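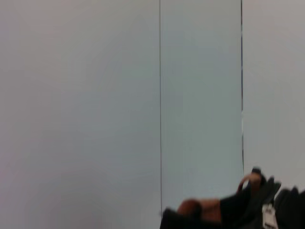

1. Background

Our group worked on the Katonar, a small tablet press that the department has had for several years. It makes round tablets from dry powder and is used in the second-year lab course. The press runs well at low speed, but tablet weight drifts when the hopper gets low. The target weight is 300 mg. Our task was to find out where the drift comes from and to suggest a change that could be made in the school workshop.

The group was Eylül Akyol, Berkay Taşdemir and Gaetano Sanna. Zerrin Kırmızıgül supervised.

2. How the press feeds powder

Powder drops from the hopper into a feed shoe, which slides over the die and fills it. The lower punch sets the depth of the fill. The upper punch then comes down and presses the tablet, and the lower punch pushes it out. Fill is by volume, so anything that changes how tightly the powder packs in the shoe also changes the weight.

3. Method

We used one lactose blend for all runs. Each run started with a full hopper and ended when the shoe ran dry. Tablets were collected in order and weighed one at a time on the lab balance. Berkay wrote a short script to log the readings, which saved a lot of typing.

The first run was done with the press as it stood. For the second we fitted a sliding plate between the hopper and the shoe - we called it the Gustgate - that holds back most of the powder column and lets a thin layer through. Gaetano cut it from stainless sheet. The first version jammed and had to be filed down on both sides.

4. Results

The run without the plate gave 3,454 tablets and the run with it gave 2,626. The second was shorter because we stopped twice to clear powder from the slide and threw out the tablets made just before each stop.

Without the plate, weight fell steadily over the last part of the run. With the plate it stayed close to target until the last 300 tablets or so, then dropped quickly. Hardness followed the same pattern, but we only tested a few tablets from each tray.

5. Problems

Fine powder gets into the slide and makes it stiff. A wiper on the top edge would probably help. We also did not control humidity, and the two runs were made in different weeks of April. The blend may have picked up some moisture in between.

6. Further work

The next group should repeat both runs on the same day and try a blend that flows less well. Drawings of the plate are in the lab binder, behind the punch drawings. The slot width on sheet two is wrong and should be measured from the part.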